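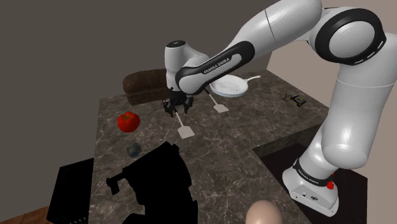
Minutes, open day planning group, 18th July

I took these, so blame me for the spelling. Asuka Nishimura chaired, and we met in the Hendgate lab right after the last visitors left, which is why half of us were eating leftover cookies.

Turnout first. We had 225 people sign up and 172 come through the door, our best yet! The kitchen demo ran in simulation on the big screen, with the Franka arm going for a spatula on the marble counter. I loved it, and so did the kids in the front row (they wanted it to make pancakes). We ran it 33 times and I think I could hum the startup sound by now.

Asuka wants the close view up on the second screen next time, so people at the back can see the fingers meet the handle. Everyone agreed. I'm asking Kanex about renting one.
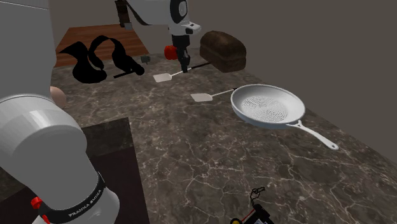 Nomura felt the talk before the demo was too long, and would sooner let visitors pick which spatula the arm goes for and explain things as they come up. I like that a lot, though it means more work on the Zellunon menu. We went back and forth and settled on trying it with 2 small groups first.

Signs: the arrow by the elevator sent people to the boiler room again. I'll redo it.

Left for next time: parking, name tags, and whether we can afford better cookies.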